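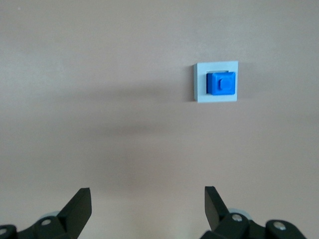 Trellow Matt Wall Paint

Water-based emulsion for interior walls and ceilings

Trellow Matt is a flat, low-sheen emulsion for plaster, plasterboard, lining paper and previously painted walls. It is made for bedrooms, living rooms, hallways and offices. It is not suitable for shower enclosures, floors, radiators or outdoor use. For kitchens and bathrooms, see Trellow Satin.

The current recipe replaced the old one in May. It is slightly thicker in the tin and holds better on the roller when you are working overhead. Colours have been matched to the old range, but we do not recommend using old and new tins on the same wall.

Sizes

Sample pot
1 litre
2.5 litres
5 litres
10 litres (trade counter only)

Colours

There are 42 colours in the standard range. All of them can be ordered in any size. The off-whites and the pinks and beiges are kept ready mixed at the Ronarmont shop. Everything else is tinted while you wait or, for web orders, on the day of dispatch.

Tinted paint cannot be returned unless it is faulty. Please try a sample pot first. Paint two coats on a piece of lining paper and move it round the room at different times of day. Matt colours can look quite different on the wall opposite a window and on the wall beside it, and the softer pinks turn greyer in poor light.

We can match to another maker's colour or to a flake of old paint at least the size of a postage stamp. Matches are done by machine and then checked by eye. Ask for Harish Kanaujia at the mixing desk, or send the flake by post with your order number.

Preparation

Walls should be clean, dry and sound. Scrape off loose paint, fill cracks and holes, and sand the filler level when it has set. Wash down greasy areas with sugar soap and rinse with clean water.

Turn off the power at the consumer unit before loosening switch plates or sockets. Leave the plates off until the last coat has dried, then refit them before turning the power back on. If you would sooner leave them in place, mask the edges and cut in with a 25 mm brush.

New plaster must be dry all over, with no dark patches. Give it one mist coat of Trellow Matt white, thinned with three parts clean water to seven parts paint. Do not use vinyl silk for this coat.

Old distemper needs washing off or sealing with a stabilising primer. Water stains should be sealed with Lukum Stain Block or they will come through.

Application

Stir well before use, including the bottom of the tin. Apply with a brush or a medium-pile roller. Keep a wet edge and do not go back over paint that has begun to dry.

Two coats are normally enough. Strong changes of colour may need three. Leave four hours between coats, longer in a cold or damp room. Do not paint below 8°C.

If you need more than one tin for a wall, mix them together in a larger bucket first. Small differences between batches show up most where one tin ends and the next begins.

Technical details

Finish: flat matt, 3% sheen
Coverage: up to 13 square metres per litre on a smooth, sealed surface
Touch dry: 1 to 2 hours
Recoat: 4 hours
Wet scrub test: 1000 cycles, tested after 28 days
Clean up: water
Shelf life: two years unopened, away from frost

Cleaning and touching up

Leave the paint for four weeks before wiping it. After that, marks can be taken off with a damp cloth and a drop of washing-up liquid. Hard rubbing will polish any matt paint and leave a shiny patch, so go lightly and stop when the mark has gone.

For touching up, use paint from the original tin and a small foam roller. A brush leaves a different texture and will be seen in side light.

Ordering and delivery

Product code TM 515, followed by the colour number. Web orders placed before 2 pm are sent the same day if the colour is ready mixed, and the next working day if it is tinted. Orders can also be collected from Ronarmont or from the Tse Street trade counter.

Trade accounts and orders for whole buildings are handled by Océane Marchand. Please have the wall area and the number of coats ready when you ring.

Safety data sheets are available on request. Do not pour leftover paint down the drain.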